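Chapter 4
The Bed and Its Coverings

A bed takes up more floor than any other piece of furniture in most bedrooms, and its coverings are the largest pieces of cloth in the home. For that reason the bed is a good place to begin the study of household textiles. The student who can make a bed well, and fold what comes off it, already has most of the hand skills needed for the rest of this unit.

Begin with the top layer. Printed patchwork is a common choice for blankets and bedding sets. True patchwork is sewn together from separate pieces of cloth. Printed patchwork copies the look of it on a single length, so there are no seams between the blocks to wear or come apart.

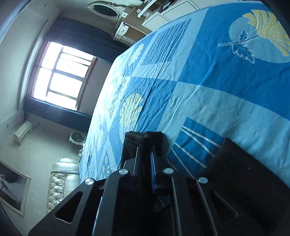 Figure 4.1 Blanket with a blue patchwork design and yellow flowers, creased and wrinkled.

A large print is useful to the beginner. The lines between the blocks serve as a guide when the cover is pulled straight, and a flower that looks bent or squeezed shows where the cloth is still folded. Stand at the foot of the bed and look along the lines toward the head. Pull from the corners first and then from the middle of each side. Long diagonal creases usually mean that one corner is being pulled harder than the one opposite. Fine wrinkles are a different matter and will often flatten under the palm of the hand.

Light also matters. Near a bright window a pale print can look smoother than it is, so check the window side by touch. Annelore Steinbach, whose housekeeping notes are used throughout this unit, made her classes at Latley do the whole exercise a second time with the curtains drawn.

Clear the bed of clothing before starting on the cover. Clothes left on a bed should be sorted, folded or hung, and put away.

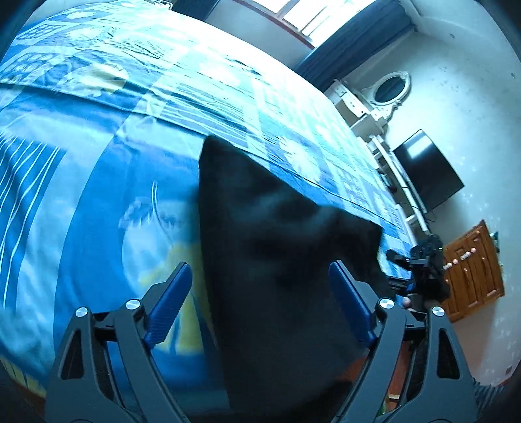 Dark cloth needs some extra care. It shows lint more readily than a print does, and it should be shaken out before it is folded. Lay each piece flat, bring the edges together, and smooth from the fold outward. If the bed itself is used as a folding surface, make it first, since a lumpy surface puts new creases into whatever is folded on it.

In this chapter you will learn to:
- tell printed patchwork from pieced patchwork
- straighten a cover by its pattern
- fold large and small pieces on a flat surface
- measure a bed for a blanket of the right size

You will need a tape measure, a notebook and a bed with its usual coverings. Allow 45 minutes for the first exercise. Section 4.1 starts with measuring, and the record sheet for it is on page 70.

Kerkasitz Home Studies, Unit 16. Copyright Thiele Press. Contact: Thiele Press, Box 3276, Latley. Back to top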